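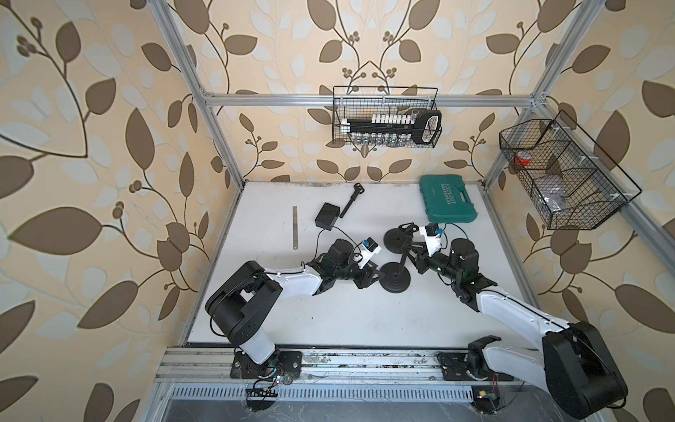 Methods and Replication Board > Two-arm handling > Wrist view masking: results from the Wustley cell

Started by W_Albers, 10th December

W_Albers
Section lead

Members are invited to comment on the results set out in this post before the written report is closed.

The question under study was whether a learned two-arm controller performs better when the parts of the wrist picture taken up by the robot's own gripper are blanked out during training. The proposal was first made by Ernő Mészáros at the September meeting. His argument was that the gripper fills so much of the wrist view that the controller learns to read its own finger position from the picture and pays too little attention to the object. If that were so, blanking should force it to use what is left of the view.

We recorded 479 demonstrations in the Wustley cell, all by hand guidance through the Flika interface. The task was a handover: the left arm picks up a part, the right arm takes it and sets it down. Two controllers were trained on the same recordings. The first received the wrist views as recorded. The second received them with a fixed mask laid over the gripper region. The fixed camera view and the joint readings were left alone in both cases.

Testing was carried out on 16 layouts that do not occur in the recordings, with 3 attempts at each layout for each controller. The order was shuffled, and the person resetting the table was not told which controller would run next.

The unmasked controller completed more handovers than the masked one. The gap was widest in the second half of the task, when the receiving gripper closes on the part. In the pick-up stage the two could not be told apart. We therefore do not recommend a fixed mask for this type of cell.

The layout sheets and the attempt log have been placed in the shared folder.

E_Meszaros
Member

I thank Wolfram for the full account and for crediting the proposal, although I must ask that it be described correctly. What I put forward in September was a mask that follows the finger. What has been tested is a mask that stays put. A gripper finger moves in the wrist view as it opens and closes, and a fixed region large enough to cover it at every opening will also cover the table between the finger and the palm. That area is where the part will be found at the moment of closing. The result as reported is what I would have expected from a mask of this kind, and I do not consider it evidence against the original idea.

I would ask that the recommendation be reworded to refer to fixed masks only, and that the title of the report be changed in the same way.

K_Borbely
Member

The recommendation already says "a fixed mask". The title does not, and I would support changing it.

On the wider point I am less sure that a moving mask would rescue the idea. I have gone through a large part of the wrist recordings, and the space enclosed by the finger is the most useful part of the view. Any mask that is even slightly late or slightly too wide will eat into it. I attach one still of the sort I have in mind, so that members who have not worked with these recordings can judge how much table is left to see.
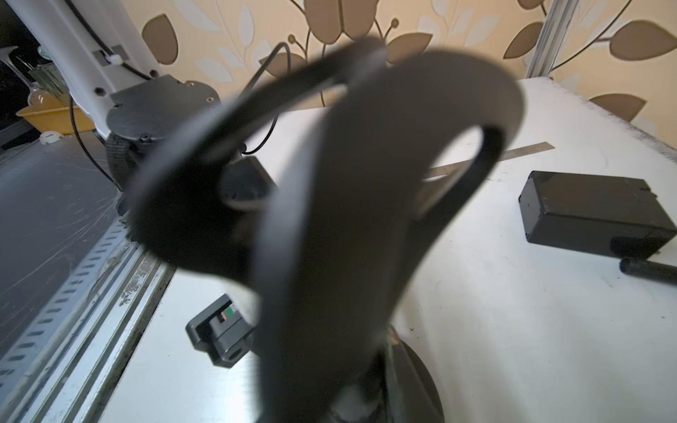

Manipulation Methods Section, Wustley

The finger takes up the middle of the view and bends over on itself, with the white table showing through the opening. A fixed mask drawn round the outside of that shape removes the opening as well. A mask drawn tightly round the band itself would keep it, but the band is slightly blurred here, and I would not trust an automatic outline to hold its edge.

There is a second matter. The arm link, its cables and the plate at its lower end are in the same view. They were not masked. If the reasoning is that the controller should not be allowed to read its own pose from the picture, then I do not see why the finger was treated differently from everything else that belongs to the robot.

W_Albers
Section lead

Both remarks are accepted. The title will be changed to "Fixed masking of the gripper region". On the arm link, the decision was made for convenience. The link moves a good deal more in the view than the gripper does, and we had no reliable way of covering it without covering half the table. The report should say so plainly and at present it does not.

V_Bakos
Associate, Etville

I should like to raise the surroundings, on which nobody has commented. The Wustley cell is papered on three sides with a large leaf pattern. Our own cell at Etville has plain grey boards. When we tried a masked controller we saw no drop at all in handovers. We did not publish this, the number of attempts being small, but the direction was clear enough that I was surprised by Wolfram's finding.

My suggestion is that a strongly patterned wall gives an unmasked controller a great many features by which it can work out where the wrist is. Take away the gripper and the walls are still there, as is the fixed camera. It would then be no surprise that masking fails to change what the controller attends to. It simply removes useful picture and leaves the shortcut in place. In a plain cell there is no such shortcut, so the loss of picture and the gain in attention may cancel out.

I would not be comfortable with a general recommendation that rests on one papered cell.

E_Meszaros
Member

This is a fair objection and one I should have thought of. I would add that the loose items on the table could serve the same purpose. If a ruler or a toolbox stays in one place through a whole day of recording, it is as good a landmark as a leaf.

K_Borbely
Member

I do not agree with Vilmos here. The pattern was in place in training and in testing for both controllers, so it cannot explain a difference between them. It may explain why the difference does not appear at Etville, but that is a separate question, and small numbers at Etville may explain it just as well. Before we rewrite the report around wallpaper I would want to see the Etville attempts set out in the same form as ours.

The loose items are a better point. They were moved between sessions but not within them. The session number is in the log for every recording, so it would be possible to train with whole sessions held back and see whether anything changes.

V_Bakos
Associate, Etville

Kristóf has answered a claim I did not make. I did not say that the wall pattern explains the difference at Wustley. I said that it limits how far the recommendation can be carried. A report that says "for this type of cell" invites the reader to suppose that any table with two arms on it is this type of cell.

I will send the Etville log. Members should know that it was kept by hand and that the layouts were not fixed in advance.

K_Szilagyi
Board moderator

May I remind members that log files should go to the shared folder under the name of the site, and that comments should keep to the report under discussion.

Speaking as a member, I have a question about training length. Were both controllers trained for the same time, or until each had settled? In the earlier work by the Szénási group, masked inputs took noticeably longer to settle, and a comparison made at a common stopping point favoured the unmasked version for that reason alone. The effect went away once the masked version was left to run.

W_Albers
Section lead

Both were stopped at the same point. We checked the held-back error every 1,000 updates, and it had gone flat for the unmasked controller well before the end. For the masked controller it had nearly gone flat. I looked at the curve again this afternoon and I would not swear to the last part of it.

I had regarded this as a minor matter. Having read Kornél's note I am less easy about it, and the masked controller will be trained further from its last saved state. The same test layouts will be used. I do not expect the order of the two to be reversed, given how one-sided the closing stage was, but the size of the gap may well shrink.

E_Meszaros
Member

If the masked controller is to be run again in any case, may I ask that a tight mask be included as a third condition? I am willing to draw the outlines by hand for a portion of the recordings, which would meet Kristóf's worry about automatic outlines. It need not cover the full set. The closing stage alone would be enough, that being where the loss was found.

K_Borbely
Member

I have no objection, provided that the hand-drawn portion is chosen by session and not by picking clear stills. I remain of the view that it will make little difference.

W_Albers
Section lead

Agreed on both counts. The report will be held open. The changes so far are: the title; a paragraph on why the arm link was left unmasked; a description of the walls and table items under "Conditions", with the recommendation limited to match; and the training curves for both controllers as an annex. Vilmos's objection will be recorded under his name if he wishes it.

Ernő, please take the sessions from the top of the log and work down. Kristóf will give you write access to the folder.

V_Bakos
Associate, Etville

I do wish it, thank you. The Etville log is now in the folder. The column headed "reset" means that the part was dropped and the attempt was begun again, and these should be counted as failures.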